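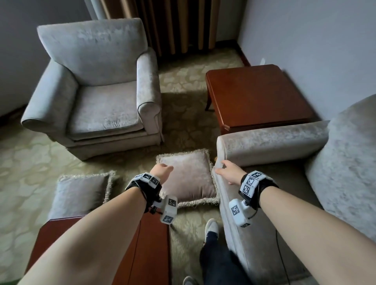
Monday, December 23, 2019

Quick notes from the Moteo visit before I forget it all. Train was late, so missed the intro talk and most of the coffee.

Moteo shares a building with Gallard, second floor. They teach robots housework by having people do it first, wearing tracked wrist straps. Black strap, white blocks with printed square codes on them. A cable off each one. The session I wanted was the sitting room one – armchair, sofa, curtains, swirly carpet, two fringed cushions on the floor. Job is tidy up. Pick up a cushion, put it on a seat, go again.

They aim for 300 takes per room and had 306 for this one, so they were a bit pleased with themselfs. Each take gets checked by hand afterward. If the codes get turned away too long it goes in the bin.

Got to try it. Straps are snug, and you start reaching in a odd stiff way, palms down, trying to keep the blocks in view. Was told to stop doing that. Move like you're at home. Harder than it sounds with 12 people watching.

Then across the hall for the remote control side, an arm called Rennie. You drive it with two handles from a desk. There's a lag, small but you feel it. I dropped a towel twice. Strap method is a lot faster for soft stuff, I'd say, but Rennie's data needs less fixing later.

Asked about sofas vs beds, no real answer. Clumovlow is running the next visit in September, up to 32 places. Bring your own lunch – the machine only takes coins.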